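Town library extension – the roof is on! (and the bill, since you ask)

Local Matters > Planning and Building > Public buildings

bramblegate
Walked past at lunch and the last of the roof sheets is on the library extension. I know most of you had given up on it, me included, but there it is, a proper building with a proper lid. You can stand on the footbridge and look straight down at it. After all that time with a fence round a hole I was so pleased I went and bought a bun.

Does anyone know what happens next? The board on the fence still says Damex and still says "opening in spring", but it doesn't say which spring.

tollhouse_9
Glad you enjoyed your bun. Has anybody told you what the roof cost? The first contract was for the whole job, roof included. Then Damex went quiet, Gratero took over the steelwork, and the council signed what they call a variation. That's the second one. I'd like to see one sheet of paper with the old price at the top and the new price at the bottom.

bramblegate
I did see the papers for the last meeting and they were heavy going! There was a table with "works outstanding" in one column and most of it was heating. I don't think the total was on the same page.

quayside
It wasn't. It was in the annex, and the annex was only put up the afternoon of the meeting. I read it on my phone on the bus.

Short version: Gratero finish the shell, a separate contract goes out for heating and electrics, and the shelving and furniture is a third lot, which Orkeo have already won. The children's floor is in the furniture lot and not in the building lot, and that's why nobody at the site office could answer questions about it.

fennel and rye
Oh, the children's floor!! I've been going on about this for ages so forgive me. It's going to be upstairs under the sloping bit, with the low windows, and there's a making room next to it with benches and a sink. We've never had a sink. At the old place we carry water up from the staff kitchen in a jug.

If they keep to the drawings there'll be room for 28 children sitting down, which is a whole class with nobody perched on the radiator.

tollhouse_9
"If they keep to the drawings."

fennel and rye
Yes, yes. But they have so far. The window openings are where they were drawn, I went and checked with the plan in my hand and got some funny looks from the scaffolders.

Osier Lane
I'm with tollhouse on the money and with fennel on the sink. You can be cross about one and happy about the other. The fence went up when my eldest was in reception and she's choosing her GCSEs.

What bothers me is the book stock. There are 3000 books in boxes in the old depot, local history mostly, and I can't find anyone who'll say if it's dry in there. Is moving them back in any of the three lots?

quayside
Not in any of the three that I could find. There's a line for "relocation, to be determined" with no figure next to it.

tollhouse_9
There's your third variation, then.

hobbin
Longtime reader, first post. I work in public buildings (not this one, and not for any of the firms) and want to stick up for variations a bit. They aren't automatically somebody's hand in the till. If a contractor leaves halfway, the next one won't guarantee work they didn't do, so somebody has to open it all up and test it, and testing costs money. Steel that's stood out in the weather for years needs looking at too. I'd be more worried if the price hadn't moved.

Where I agree with tollhouse is that it should all be published together, early, and in words a person can follow.

tollhouse_9
Fair. I'd still like to know who was meant to be checking on Damex the first time round. It took months for anyone to admit there were no men on site, and you could see that from the footbridge.

fennel and rye
Can I drag us back upstairs for a minute? A few people asked in the other thread about tables for the making room. I'm keen on pale tops, nice and plain, big enough to spread out on. 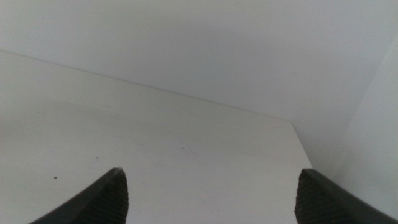
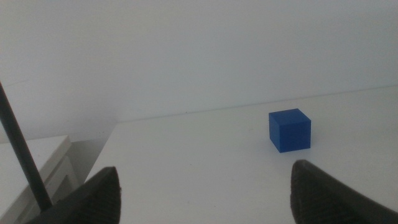 I've put in a comment to that effect and you can all do the same, the form's open until the end of November. It only takes 4 questions and one of them is your postcode. Ask for the sink to be at child height as well! On the drawing it's at grown-up height and I think that's just somebody copying it across from the staff room.

Osier Lane
Done. I asked about the sink and then used the "anything else" box for the local history boxes.

bramblegate
Done mine too. Can we ask for opening hours on there? I'd love one late evening. The old place shuts before I'm off shift and I haven't borrowed a book in person for ages, only the e-books.

quayside
Opening hours are a separate consultation, after Christmas I think. But put it in anyway, they do read them. I asked for bike racks last time and there are bike racks on the new plan, tucked in by the bins.

marl
Unpopular opinion maybe, but I'd have kept the old building. It's warm, it's on the bus route, and for what's gone into that hole you could have put in a lift and done the roof twice. I signed the petition, it had over 300 names and it got five minutes at the meeting.

fennel and rye
I signed it too, at the time! I love the old place. But I've seen somebody try to get a double buggy up those stairs, and the lift survey came back saying the wall wouldn't take it. Once I'd read that I changed my mind.

marl
I read the same survey and it said one wall wouldn't take it. There are other walls.

hobbin
It did say that, marl's right. Page near the back. They ruled the other walls out on fire escape grounds, though I thought the explanation was thin.

tollhouse_9
Who did the survey?

hobbin
Hyvönen, same people who did the swimming pool report.

tollhouse_9
The pool report was good, to be fair to them. Blunt. I'll go and read this one properly before I moan any more.

bramblegate
Blimey, put that in the local history boxes.

quayside
Small update from me. I rang the site office this morning and a very cheerful person told me the windows come next, starting on the river side, and the Damex board is coming down when the new one's printed. They also said they're hoping to run a hard hat visit once the stairs are in. I've asked to be told when booking opens and I'll post it here.

fennel and rye
A VISIT! Put me down for it. I'll bring the plan and a tape measure.

Osier Lane
Me as well please, plus one teenager.

marl
Go on then, I'll come. Someone should ask about the bus stop.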